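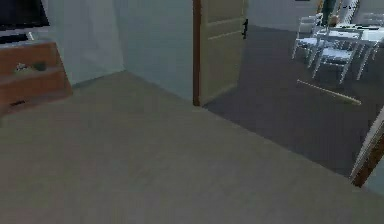 Week 6 notes: learning to get through doorways in simulation

Severyn Vasylenko, June 18, 2019

Right, last week we finished on path planning with a perfect map, and several of you asked what happens when the robot has no map at all. So this week I want to go through the Plevley experiments, which I worked on and am still quite fond of (bear with me).

The set-up is simple. We drop a simulated robot somewhere in a rendered flat, give it a colour view and a goal ("get to the dining table", say), and let it choose between going forward, turning left and turning right. No depth, no floor plan. We trained in 300 rendered flats and kept 20 back for testing. Keep those two sets apart in your own projects, please! I have marked too many reports where they got mixed.

Now, the interesting bit is doorways. Look at a view where the beige floor stops and the grey floor of the next room starts. To us that diagonal line shouts "another room". Our first policy, which I'll call the plain one, treated a change of floor colour like the foot of a wall and turned away from it. It would happily wander round the first room until the step limit ran out, with the table and white chairs in plain view through the opening.

Two changes helped. First, we recoloured the floors at random during training, so a colour edge stopped meaning anything by itself. Second, we added a small extra task: for each view, guess which parts of the floor you could drive on. The labels come free from the simulator, so there's no hand marking to do. On 965 test runs the policy with both changes got through far more doors than the plain one, and most of the gain came from the second change. I'd have bet on the first.

What still goes wrong: thin things lying on the floor. A stick or a rod covers very few pixels at a distance and the floor guesser tends to paint straight over it. Open doors are awkward too, mainly when the robot clips the door's edge on a tight turn.

For the practical, run the Harico code with the extra task switched off, then on, and plot both curves on one set of axes. Use at least 2 random seeds. Then pick one failed run and write a paragraph on where it first went wrong, with the view from that step pasted in.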